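Getting Your Phone's Reminders to Work Around the House

I ignored location reminders for years. I thought they were for people with busier lives than mine, the kind who fly places. Then I forgot the furnace filter three trips in a row and finally sat down with my phone to set some up, and now I use them for nearly every chore I have!

The trick is to start with places you already go. Mine is the hardware store on Cavley Road. I made a list called "Cavley" and told the phone to show it when I pull into the lot. Anything I run out of goes on that list the minute I notice (picture hooks, sandpaper, those little felt pads for chair legs). I also put the sizes right in the title, so it says "furnace filter 20 inch" and I don't have to call home and ask.

Keep the circle small, though. My first one was so wide it went off every time I drove past on the highway, and after a week of that I'd stopped looking at it.

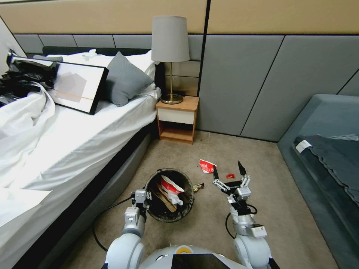
Chores at home need a time instead of a place, at least for me. If the phone pings when I walk in the door, I've got bags in my hands and I swipe it away. So the home ones go off at 9 in the evening, when I'm sitting down anyway. The bedroom trash is a good one to put on there - a round bin on the carpet can get mostly full before it crosses your mind, and the kitchen bag goes out without it. I have "bedroom bin" repeat the night before pickup, and I put the new liner in on the same trip.

Shared lists are worth the bother too. We tried three apps and ended up back with the plain one that came on the phone, because everybody already had it. Whoever is out gets the milk and checks it off. Do turn off the alert for checked items or you'll hear about every single onion.

Last thing, clean the list out now and then. When I went through mine in December I had 44 reminders and about half were for things I'd done months ago, plus one that just said "Ogilvie" - still no idea. I deleted it and so far nothing bad has happened.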